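拖鞋归谁摆?我上班的地方来了机器人

大家好,我是拉洛拉旅馆的客房员,就是客人退房以后推着小车进去铺床、擦桌子、换毛巾的那种人。上次我在这个栏目里写了床单是怎么洗的,收到好多小朋友的来信,里面有一封只写了一行字:“听说你们那里有机器人了,那你还上班吗?”

还上呢!今天早上还换了一堆枕套,手指头现在都是酸的。不过这一行字我看了好几遍,觉得应该好好回答一下,那就从头讲起吧。(有点长,你可以先去倒杯水。)

先说说我们这个地方

拉洛拉旅馆在斯塔科夫,一座不大的城,火车站出来走一小会儿就到。旅馆里有100个房间,带小厨房,好些客人一住就是几个星期,有来工作的,有来看病的,也有全家搬来等新房子装修好的。每个房间都有洗干净的拖鞋给客人穿,大人的、小孩的,灰的、米色的,什么颜色都有。仓库的本子上写着,我们一共有945双拖鞋。

945双哦!你们家门口有几双?

拖鞋是个很会乱跑的东西。客人走了以后,我在床底下找到过拖鞋,在阳台上找到过,有一回在冰箱里找到一只,到今天我也没弄明白是怎么回事。找到以后要送去洗,洗完要配对,配完对再一双一双摆回架子上,鞋尖朝同一个方向。一双拖鞋摆起来也就一眨眼的工夫,可是架子很低,摆一次就要弯一次腰。

我们组里年纪最大的迪莱克·埃伦阿姨,干这一行干了大半辈子。她弯腰的时候会“哎哟”一声,直起来的时候再“哎哟”一声。我们以前拿这个开玩笑,后来她真的腰疼得请了假,大家就笑不出来了。

自动化是什么意思?

“自动化”三个字听起来像科幻片,可你每天都在碰它。有些活儿本来要人一步一步去做,后来交给机器去做,这就叫自动化。

你家的洗衣机就是。我奶奶小时候洗衣服,要打水、泡、搓、漂、拧,一大家子的衣服能洗一整天。现在呢,放进去,按一下,它自己进水自己转,转完了还唱首歌叫你。地铁站的闸机也是,路口的红绿灯也是,面包店里那台会自己揉面的大盆也是。

你看,这些机器长得一点也不像人。洗衣机没有手,揉面机没有脚。它们各管一件事,管得很好,别的什么也不会。你让洗衣机去揉面,那就……别试,真的别试。

我们旅馆早就有这样的机器。洗衣房里有烘干机,有熨床单的大滚筒,床单从这边进去,从那边平平整整地出来。我刚来的时候觉得那个滚筒像一条很长很烫的舌头。滚筒来之前,熨床单是要好几个人站成一排熨的。滚筒来了之后,那几个人去哪里了?这个问题先放在你口袋里,我们后面再掏出来。

那为什么这次的机器人有手有脚?

洗衣机不用走路,脏衣服会由人送过来。可是客房里的活儿不一样,东西散在各处,高的高,低的低,还有门要开,椅子要绕过去。房间是给人住的,门把手在人的手够得到的地方,过道有一个人那么宽。有些造机器人的人就想:要是把机器做成人的样子,是不是就能在人的地方干人的活儿?

这样的机器人叫“人形机器人”,有两条胳膊、两条腿、两只有手指头的手。我们这里的这台归阿克索伊公司管,它是他们的工程师带来的。我们给它起名叫“阿克”,公司的人一开始不太喜欢,后来他们自己也这么叫了。

跟着阿克一起来的有两位工程师,巧得很,两个人都叫穆阿梅尔。一个姓亚尔琴卡亚,一个姓埃金吉。我们这些舌头不灵活的人念不好,就叫他们大穆和小穆。其实小穆比大穆高一个头!大穆和小穆是按谁先进门算的。

大穆管阿克的“身体”,就是关节呀、电线呀、手指头呀。小穆管阿克的“脑子”,就是里面的程序。

机器人怎么学会摆拖鞋?

我本来以为,小穆在电脑上打一行“请摆拖鞋”,阿克就会了。小穆听完笑得咳嗽起来。

他让我试着做一件事,你也可以一起做:闭上眼睛,用嘴把“摆一双拖鞋”讲给一个从来没见过拖鞋的人听。一个字都不能省。

我说:“走到架子前面。”
小穆问:“走几步?架子有多高?”
我说:“把拖鞋拿起来。”
小穆问:“拿哪里?用几根手指?用多大力气?”
我说:“哎呀,就那样拿嘛!”

问题就出在“就那样”上面。你的手懂得“就那样”,那是你从当小宝宝的时候抓勺子、扔勺子、再抓勺子练出来的。阿克没有当过小宝宝,它只能从零开始学。

它学的办法里,有一种叫“示范”。人来做动作,让机器人跟着动,机器人把每一次都存下来:手在哪里,手指弯了多少,眼睛(它的眼睛是摄像头)看到了什么。一次不够,十次也不够。小穆说,光是“把一只拖鞋摆正”这一个动作,他们打算先示范100次,再看看它学得怎么样,不行就接着来。

100次摆拖鞋,你想想看。我教新来的同事,教一次就够了,最多两次。

示范的人里面就有我!我戴着一副特别的手套,我的手张开,阿克的手也张开;我捏起来,它也捏起来。头一天下班以后我回家吃饭,拿着筷子的手还是慢吞吞的,我妹妹问我是不是没电了。

它也会搞错

有的错误很好笑。阿克有时候手伸过去,停在拖鞋旁边,停了好久好久,像在想晚饭吃什么。小穆说那是它在算,它不确定拖鞋的边在哪里。浅颜色的拖鞋放在浅颜色的木头上,对摄像头来说就有点难认。

有的错误不好笑。有一次它捏得太紧,把一只拖鞋的带子捏变形了。所以我们有几条规矩,贴在练习间的门上,我抄给你看:

阿克通电的时候,旁边一定要有人。
站在它的胳膊够不到的地方。
红色的停止按钮在谁手里,大家都要知道。
地上的电线不要踩,也不要自己去挪。
觉得不对劲就喊“停”,喊错了也没关系。

我最喜欢最后一条。奥尔洪·卡拉卡亚,我们的领班,刚开始老是不好意思喊。他觉得工程师懂得多,自己喊错了会丢脸。大穆就专门跟他练习喊“停”,两个大男人在走廊里一声接一声地喊,客人还以为出了什么事。

现在把口袋里的问题掏出来

还记得吗?熨床单的滚筒来了以后,原来那几个人去哪里了?

我去问了迪莱克阿姨,那时候她就在洗衣房。她说,当时一共有5个人熨床单。有的学会了管滚筒,她自己调来打扫客房,也有人离开了旅馆,去了别的地方找工作。离开的人里有一位是她很要好的朋友,她说到这里的时候,把手里的毛巾叠了又拆开,拆开又叠上。

我想把这一段也写给你们,虽然你们是小朋友。机器来了,有些活儿变轻松,有些人却会担心,有时候他们担心的事情也真的会发生。两件事可以同时存在。你喜欢机器人,觉得它酷,这很好;你心疼那位阿姨的朋友,这也很好,你用不着二选一。

阿克来的消息刚传开的时候,我们组吵过一架。吵得最凶的是西里尔·瓦尔纳。西里尔是按小时拿工资的,他算得很清楚:摆拖鞋、收拖鞋、配拖鞋,这些时间加起来,他一天里大约有一个小时花在拖鞋上。要是这一个小时给了机器人,他的工资是不是就少一个小时?

你觉得他问得对不对?我觉得问得太对了。可当时有人说他小气,他气得饭也没吃。

后来经理请大家坐下来谈,谈了好几次,有一次谈到天都黑了。最后写下来的约定是这样的:试用的这段时间,谁的工作时间都不减少。省下来的时间用来做别的事,做什么由我们组自己先提。示范动作的人要多拿一份钱,那也是工作嘛!等到九月,大家再坐下来谈一次,到时候再决定以后怎么办。

你看,机器人会不会抢走工作,这里头有一大半要看人怎么商量。阿克可没来开会。它那时候在练习间里充电。

哪些活儿变了

我把自己一天的活儿想了一遍,发现有些变了,有些一点都没变,还有些是新冒出来的。

变了的,比如仓库里的拖鞋。以前洗好的拖鞋装在大筐里,谁有空谁去配对,常常堆到下班还没弄完。现在我们每双洗之前就夹在一起,洗完也不分开。这个主意是为了阿克才想出来的,小穆说成双成对的东西它更容易认。结果我们自己也省事了好多!早怎么没想到呢?你看,有时候机器人还没干上活,光是为了迎接它,人就先把活儿理顺了。

没变的,比如铺床。床单又软又大,每次抖开的样子都不同,对机器人来说非常难。再比如看出一个房间“哪里不对”。上个月我打开一间房,什么都很整齐,可是窗户底下有一小摊水,我顺着找,发现是暖气管在漏。没有人叫我去看暖气管,我就是觉得闻起来潮潮的。阿克没有鼻子。

还有跟客人打交道。有位老奶奶住在我们这里,等她先生出院,她每天都要在走廊里跟我讲几句他今天吃了什么。这几句话在我的工作单上一个字也没有,可要是哪天我推着车匆匆忙忙走过去了,我心里会不舒服一整天。

新冒出来的活儿可多了。有人要给阿克的手指头做清洁,毛毛会卡进关节里(拖鞋的毛毛你们知道的,到处都是)。有人要记本子:今天练了什么,哪里卡住了,喊了几次停。有人要把练习间恢复成“乱”的样子,这个最有趣!阿克要练习收拾,就得有人先弄乱。西里尔现在就干这个,他弄乱的本事一流,把拖鞋歪着放、翘着放、叠着放,回过头来还问小穆:“这个够难了吧?”

去练习间看一看

练习间原来是二楼的一间会议室,大得很,地上铺着地毯,走路没有声音。里面有桌子有椅子,桌子底下带一层放鞋的木板,跟客房里的差不多。练习的时候总有几个人站在旁边看。阿克动起来有一点点“嗡——嗡——”的声音,像一只很耐心的大苍蝇。

我每次进去都要先找停止按钮在谁手上,然后找个离胳膊远一点的地方站好。第一次看它弯下身子去够矮架子的时候,我居然在替它使劲,肩膀都绷紧了。
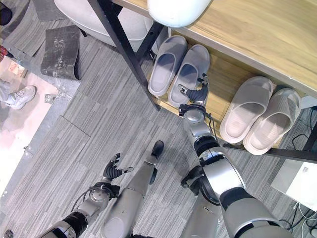
迪莱克阿姨第一次来看练习,两只手背在后面,看了好半天没说话。我以为她会讨厌它。后来她说:“它怎么也这么慢呀。”然后她走到小穆旁边,告诉他,摆拖鞋的时候别去碰鞋头,从侧面轻轻一拨就行,手腕不用抬那么高。

小穆愣了一下,马上去拿本子记。

你想,小穆读了那么多年书,会写程序,会算好难好难的数学,可是他没有摆过几千双拖鞋。迪莱克阿姨摆过。她手上的那些小窍门,以前没有人问过她,也没有哪本书写过。从那天起,她每个星期有2个下午不推车,专门在练习间里教他们。她给自己起了个职位叫“拖鞋教授”,还真的写在了胸牌上。

她的腰现在怎么样?好一点,没有全好。铺床还是要弯腰的。

再说说慢这件事。电影里的机器人都是嗖嗖嗖的,阿克可不是。同样一双拖鞋,我早就摆完去擦镜子了,它还在慢慢伸手。大穆说慢有慢的道理,快了撞到人可不得了,先学会稳,再学快。有一天我急着下班,就在心里跟它比赛,它摆一双,我把一整个架子都摆完了,赢得特别没意思。

你可能会问,那么慢,要它干什么呢?我也问过。大穆的回答是,它可以在夜里做。夜里大家都睡了,仓库里那些白天没弄完的拖鞋,它慢慢弄,弄到天亮。不过现在还不行,你记得门上的第一条规矩吧?它通电的时候旁边一定要有人。要是夜里也得有人陪着,那个人就不能睡觉了,谁愿意?奥尔洪第一个说他不愿意。所以夜里干活这件事,眼下还只是一个想法。

隔壁的奥勒面包房

我想给你们再讲一个别人家的例子,免得你们以为自动化都长着胳膊和腿。

我们早餐的面包是从奥勒面包房买的。他们去年换了一套新机器,面团切好、称好、滚圆,一路走过去,人只要在两头看着。以前面包师傅半夜就要起床,现在可以多睡一会儿。我去取面包的时候问师傅高不高兴,他说睡觉是高兴的,可他有点想念揉面。手上没有面粉,他说,一整天都觉得自己没洗过手又觉得手太干净,怪怪的。

后来他跟老板商量,把节日的大辫子面包留给人来做。机器做不来辫子,就算哪天做得来,他也不想让。现在每到节日,几个师傅抢着上那个班。

我听了以后回来想,我有没有什么活儿是舍不得给阿克的?想了一圈,有一样:把小孩的拖鞋摆在大人的拖鞋旁边。要是知道来的是一家人,我会把最小的那双摆在中间。没有人规定过,我就是喜欢这么摆。我跟小穆说了,他说程序里可以加。我说你别加,这个归我。

回几封来信

有小朋友问:机器人会不会累?
不会像你那样累,但是会没电,关节动久了也会发热,大穆会让它歇一歇。它不会肚子饿,也不会想回家。

有小朋友问:机器人干活,工资给谁?
阿克没有工资,它也没有钱包。旅馆付钱给阿克索伊公司,公司再付工资给大穆、小穆和别的同事。所以下次你看见一台机器在干活,可以想一想它后面站着哪些人,有人造它,有人修它,有人教它,还有人给它掏毛毛。

有小朋友问:我长大以后还有工作可以做吗?
有的。不过到时候有哪些工作,我猜不出来。我小时候可没听说过有人的工作是把拖鞋弄乱!你现在喜欢做什么就好好做,喜欢拆东西就拆(先问过大人),喜欢照顾人就照顾人,喜欢问“为什么要这样”就一直问。西里尔那天问工资的问题,要是没有问出口,后来的约定里可能就没有那一条了。

有小朋友问:阿克会说话吗?
不会。它只会“嘀”一声,表示准备好了。奥尔洪每次都回它一句“好嘞”。

在家里可以玩的小游戏

找一个人当机器人,一个人当老师。机器人闭上眼睛,老师用嘴指挥,让机器人把门口的一双拖鞋摆整齐。机器人只能做老师说出来的动作,老师说“伸手”,就只伸手,没说停就一直伸(慢慢伸,别撞到柜子)。每过一会儿换一次人。

玩完以后,两个人一起说一说,哪一句指挥最管用,哪一句让机器人糊涂了。再试试把拖鞋换成一件皱巴巴的毛衣,你马上就明白小穆为什么一听见“叠衣服”就叹气。

要是有人喊“停”,不管是老师喊的还是机器人喊的,都要马上停下来,这一条跟我们门上的一样。

几个新词

自动化:把本来由人一步步做的活儿,交给机器去做。
人形机器人:长得像人,有胳膊、腿和手的机器人。
示范:人做动作给机器人学,做很多很多遍。
摄像头:机器人用来看东西的“眼睛”。
关节:能弯的地方。你的手肘是关节,阿克的也是。
试用:先用一段时间看看,再决定要不要一直用。

5月4日那天旅馆有开放日,小朋友可以跟着大人来二楼,隔着线看阿克练习,拖鞋教授也在。请穿好走路的鞋,楼梯有点陡。来不了的也可以写信,信封上写“拉洛拉旅馆客房组收”就行,我下班以后会慢慢回。有一位小朋友寄来了一幅画,画的是冰箱里的那只拖鞋,我把它贴在小推车上了。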